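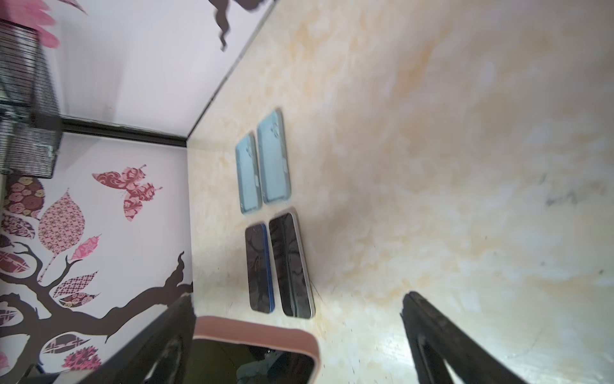
Four phones, two of them in pale blue cases.

Gralline Screen Cloth, pack of 2

A plain cloth for glass that has met a thumb. Use it dry on phones, spectacles and the telly. It won't mend cracks, though Rory Aitken in our returns department has been asked.
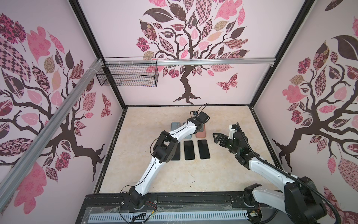

Six phones in two rows on a beige marble pattern.

Wash at up to 40 degrees – no softener, unless you enjoy smears. Cloths come in Rutherford grey or Korkow green, a colour chosen by Pacita Quiambao and defended by her ever since. 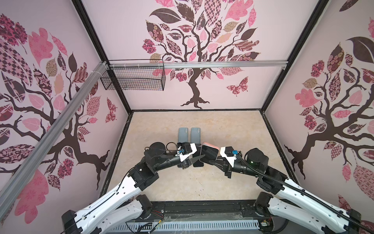
Marble-patterned surface, beige.

Stock: 300 packs. Sold singly on request, with a sigh.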